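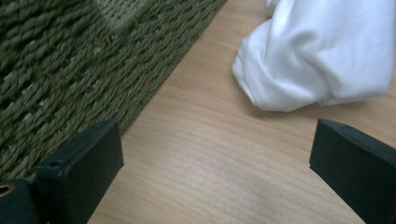
Atelier Skomley - Service Sols et Textiles

Qui sommes-nous

L'Atelier Skomley remet en état des parquets et des tapis depuis assez longtemps pour avoir vu la moquette disparaître, revenir, puis redisparaître. Nous n'avons pris aucune part à son retour.

La maison a été ouverte par Witold Sobczak, qui ponçait des planchers le jour et jurait le soir contre les gens qui posent un tapis neuf sur un vernis encore frais. Il a fini par se dire qu'il valait mieux s'occuper des deux, le bois et ce qu'on met dessus, et facturer le tout sur le même papier. Maksym Tkachuk l'a rejoint pour la partie textile. Il avait appris le métier chez Janwood, à une époque où l'on y lavait encore les kilims à la main dans une cour, par tous les temps et surtout par mauvais temps.

Le service compte aujourd'hui deux équipes. L'une s'occupe du bois : ponçage, rebouchage, remplacement de lames, huile ou vernis selon ce que le sol supporte et ce que le client est prêt à entretenir. (Tout le monde répond qu'il entretiendra. Nous notons la réponse et nous conseillons le vernis.) L'autre s'occupe des tapis tissés ou noués : dépoussiérage, lavage, reprise des lisières, franges, trous de mites et accidents de fer à repasser, plus fréquents qu'on ne le croit.

Notre façon de travailler

Nous venons voir avant de donner un prix. Un parquet décrit au téléphone est toujours « en bon état, juste un peu terne ». La visite dure le temps d'un café, que nous acceptons, et le devis suit par écrit. Si le parquet n'a pas besoin d'être poncé, nous le disons, ce qui nous a valu quelques clients fidèles et un comptable nerveux.

Pour les tapis, nous passons les prendre. Chacun reçoit une étiquette cousue à l'envers et une fiche sur laquelle Maksym consigne les taches, les usures et les anciennes réparations, y compris celles que le propriétaire attribue à sa belle-mère. Le registre en est à la fiche 3657. Il est tenu au crayon. On nous a proposé plusieurs logiciels ; le crayon n'a jamais demandé de mise à jour.

Nous utilisons les huiles Räsänen sur les bois clairs, parce qu'elles jaunissent peu et que leur odeur part vite. Sur les chênes anciens, Witold préfère un mélange à lui, dont il garde la recette avec une solennité un peu disproportionnée.

Ce que nous ne faisons pas

Le stratifié, le carrelage, les tapis de voiture. Les ponçages « pour samedi ». La teinture gris souris sur un point de Hongrie d'époque : la demande revient chaque printemps et Witold sort prendre l'air.

Où nous trouver

Le 1er avril 2019, nous avons quitté le hangar de la rue basse pour l'ancienne filature Prirnen. Plusieurs clients ont cru à une farce et se sont présentés à l'ancienne adresse, où le nouveau locataire, un grossiste en luminaires, les a reçus avec beaucoup de patience. Nous y avons gagné 200 mètres carrés, un vrai séchoir et un monte-charge qui s'arrête entre deux étages quand le temps est humide. Prenez l'escalier.

L'atelier se visite au mois de mai, sur rendez-vous, par petits groupes. On peut y apporter un tapis roulé pour avoir un avis gratuit - l'avis seulement, le lavage reste payant. Merci de passer l'aspirateur avant, des deux côtés.

Pour une visite à domicile, écrivez-nous en indiquant l'étage, la surface et la présence éventuelle d'un piano. Maksym répond aux messages le matin. Witold répond au téléphone quand la ponceuse est arrêtée, il faut donc insister.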